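Unit 4: Storage location and pick sequence in small warehouses

Module handout, Operations and Supply. Read before the January seminar.

4.1 Scope

This unit deals with the placing of stock in a warehouse where goods are picked by hand. It assumes that you have covered reorder points in Unit 3. Conveyor systems and cold storage are left to Unit 7.

4.2 Terms

A stock line is a single product in a single size and colour. A location is any space with its own address: a shelf, a bin, a floor bay. A pick is one visit to one location for one order, whatever the quantity taken. Note that quantity does not enter into the definition. An order for 200 units of one line, taken from one bay, is one pick.

4.3 Fixed and random location

Under fixed location each line has a permanent address. Pickers learn the layout quickly, and a missing item is noticed early. The cost is space. Every address must be large enough for the highest stock of its line, and for most of the year it stands part empty.

Under random location, goods go to any free address and the record system holds the link between line and place. Space is used better, but the method depends entirely on the record. A put-away that is not recorded is, for practical purposes, lost stock.

Most sites use a mixture -- fixed addresses for picking at floor level, random addresses for reserve stock above.
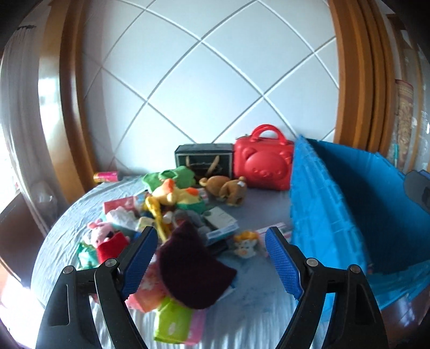 Reading time for the rest of this unit: 4 min

4.4 Ranking by picks

Lines should be ranked by number of picks, and the highest placed nearest to the packing bench. Ranking by sales value is a common error. A costly line that is ordered twice a month has no claim on a near location.

Take the Rakine depot used in the Unit 2 exercise. It holds 919 lines and makes 4000 picks in a working week. Its original layout followed supplier: all Sultana goods in the first aisle, all Grikach goods in the second, all Wundusano goods in the third. This suited goods-in and nobody else. Most orders drew on at least two suppliers, so the picker walked at least two aisles for each.

4.5 Lines ordered together

Ranking treats each line alone. Where two lines often appear on the same order, they should be stored close together even if one ranks low. Exceptions are lines that look alike, which should be kept apart to reduce wrong picks.

4.6 Review

Pick counts drift with the season. Re-rank each quarter, but move a line only where the saving in walking exceeds the labour of the move.

Seminar preparation: bring your pick table from Unit 2, sorted by picks, and a sketch of your proposed first aisle.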